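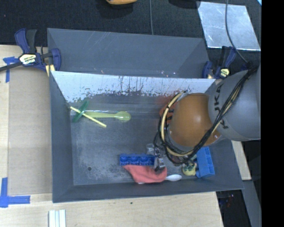

*Conceição Vilela*

**Notes for the club night talk, September 2025**

(Wait for the chairs to settle. Water first.)

Hi everybody. So I'm going to talk about records, and mostly about one I chased for the better part of two years, which was the most step-ups in an hour with a loaded pack. My final number was 3387. I'll let you do the math on my knees.

Ask for hands: who here has tried for a record, any kind? School ones count!

How it started. My training partner Salvador Prata sent me a link at midnight with one word, "you." I thought he was kidding. Next morning he was at the Godinho gym with a box and a stopwatch, so no, he wasn't.

The rules part - keep this short, people glaze over:

- full foot on the box, both legs straight at the top
- the pack gets weighed before AND after
- 3 witnesses, and none of them can be family (sorry, Mom)
- video running the whole hour, clock in view

First try, in Andenach. Tell the banana story here. I went out way too fast, 70 in the first minute, felt like a superhero, and by the half hour I was hanging on to the wall bars. I quit. Cried in the parking lot, ate two bananas, drove home.

What I changed after that. I slowed down. I practiced sets of 300 at one steady pace with a metronome app in my ear, and I got so sick of that beep that I still can't stand the one on my microwave. I also switched shoes, to something flatter, and moved the pack higher up my back. Salvador says the pack made the difference, I say the shoes. We've been arguing over it ever since.

Second try, Firham sports hall. Same box, same pack, much better crowd. Mention the school kids who yelled every hundred. Minute 40 was awful and I'd like to be plain about that, I was bargaining with myself one step at a time.

(Pause. Play the clip of the last minute if the sound works. If it doesn't, just do the kids' chant.)

Paperwork took longer than the training, or it felt that way. Log sheets, witness statements, the scale certificate. Start the folder before you start the training.

Next up is Novier in October, the half-hour version with a lighter pack. Salvador's holding the watch again. Come and yell if you're free!

Questions, then hand the mic back.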